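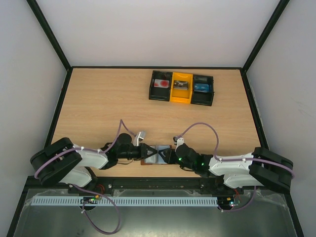

Two-arm sorting station at Ladwood, with the three-bin tray at the back.

Paid operators wanted for two-arm recording sessions
February
Posted by the Dikau project desk, Ladwood

We are looking for people to operate a pair of small robot arms by hand and record examples of everyday handling tasks. The recordings are used to train a learning system called Dikau, which is meant to pick up small items, pass them from one arm to the other and put them in the right bin. It learns from examples made by people, and we need more of them, from more pairs of hands.

You do not need any experience with robots. We would like some of our operators to have never done it before.

What you would do

You sit at a desk in the Kennedy building and move two hand controls. The arms on the table copy your movements. Most of the work this spring is on handovers: one gripper takes a flat object, brings it to the middle, and the other gripper takes hold before the first lets go. After that come the bins. Items are small and light, such as cards and slim boxes.

Each attempt is one recording. You start it with a foot pedal and stop it the same way. If you drop something, carry on and try to recover it, then mark the recording as a recovery on the sheet. Please do not delete drops. A full session is 22 recordings with a break in the middle, and takes almost 2 hours.

So far we have 127 usable handovers in the Fillusura set. We want 300 before we move on to the next group of tasks.

Who can apply

You must be 18 or over and able to use both hands for short periods without discomfort. Left-handed people are very welcome, as most of our recordings so far were made by right-handed operators. Glasses are fine. The chair and desk both adjust for height.

Training and pay

The first session is training and is paid at the same rate as the rest. Sessions are paid by the hour, at the Ladwood casual rate, at the end of each month. We ask for at least four sessions from each person.

What we record

We keep the arm positions, the gripper positions and the video of the table. We do not record sound. Your recordings are stored under an operator number. You can ask for them to be removed at any time up to the point where the set is closed.

To apply, leave your details at the Kennedy front desk or use the form on the Dikau page. Say whether mornings or afternoons suit you. Morning sessions start at 9.30.

Comments

tallpaul: Is parking included? Last time I did something at Kennedy it was permit only.

Dikau desk: Still permit only, but we can give you a day pass for each session.

mossgate: I did the training session. Closing the gripper gently takes a while to learn and your shoulders know about it afterwards. Take the break.

R_in_Ladwood: Can two of us from the same house apply?

Dikau desk: Yes, please fill in a form each.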